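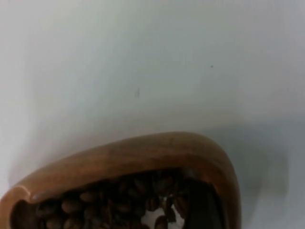 Figure 4.1 Roasted coffee beans in a brown-rimmed container on a pale work surface, from the wrist camera.

Chapter 4
Picking Up Small Things

By the time a student robotics club reaches its second term, most of its members have moved a block from one place to another. They have taught an arm to find a cube, close on it, lift it and set it down, and they have every right to be pleased with themselves, because a good deal of geometry and patience goes into that one short trip across the table. Then somebody brings in a bag of coffee, and the whole club goes back to school.

This chapter is about that bag of coffee, or, to be a little more exact, about what happens when the thing to be picked up is small, rounded, slippery to the fingers and surrounded by a great many others just like it. We have chosen coffee beans for the term project because they are cheap, they keep well in a jar, and they make the workshop smell wonderful (you will see attendance improve!). If your school would prefer dried beans or chickpeas, nearly everything that follows will still apply, though your settings will be different from ours and you should expect to spend an afternoon or two finding them.

The project was first run as part of the Zarndale Schools Challenge, where teams were asked to serve a measured portion of beans from a container into a cup. The rules were short enough to fit on a card. Each team had 400 seconds on the clock, the arm had to start and finish in its home position, and any bean that landed on the table counted against the score. Teams could use whatever fingers they liked, so long as they had made them themselves. We have kept those rules in this book, with one change: your team gets 2 runs, and the better one counts. Beginners deserve a second try, and we would be lying if we said the authors of this chapter had never needed one.

4.1 What the wrist camera gives you

Look again at Figure 4.1 before reading on, and spend longer with it than you think you need to. Most of the view is plain surface. The beans occupy a band along the bottom, the rim of the container swings across in a wide arc, and the whole view is somewhat soft, the beans and the rim especially. A person looking at it has no trouble at all saying "coffee beans." Your program has a much harder job, and a large part of this chapter is given over to helping it along.

Start with the rim. It is a warm glossy brown, and the beans are brown too, so a program that sorts pixels by color alone may happily decide that the rim is one very large bean. Students find this funny the first time and less so by the fourth. The highlights make matters worse, for a glossy edge can look nearly caramel in one place and dark reddish-brown in another.

Then there is the shadow. To the right of the container the white surface turns a soft gray, and it does so gradually, without any clean line where shadow stops and table begins. If your threshold is set too low, your program will draw the container wider than it is, and the arm will come down in the wrong place. We will return to thresholds in Section 4.3, with a worksheet.

Finally, there are the small marks on the surface, a faint smudge near the middle and a tiny speck farther up and to the right. It is a good habit to set a smallest size for anything your program is allowed to call an object. Choose it with care, though – set it too high and a stray bean on the table will disappear along with the dirt.

4.2 Keeping a team notebook

Every team should keep a notebook, on paper if you can manage it, and it should live beside the arm and never in anybody's backpack. Write down the finger shape, the grip setting, the lamp you were using and the time of day, since a workshop with windows at 9 in the morning is a different place from the same workshop at 4 in the afternoon. The Atinga team, whose notes we have borrowed from freely in this chapter, filled 17 pages before they attempted a scored run, and several of those pages say little more than "same again, moved lamp." Those turned out to be the pages they went back to most.

Give your versions names as well as numbers. Atinga called their first set of fingers Veron and their second set Furker, for reasons that were never written down, but it did mean that everyone at the bench knew which pair was being talked about.

Before you begin

You will need the arm and camera from Chapter 3, a container with a smooth rim, enough beans to fill it, a cup, and a light-colored work surface. Run the calibration program on page 111 with the container in place and again with it taken away, and save both results. Check the fingers for play at the joint. Then put the beans in, dim nothing, move nothing, and turn to Exercise 4A.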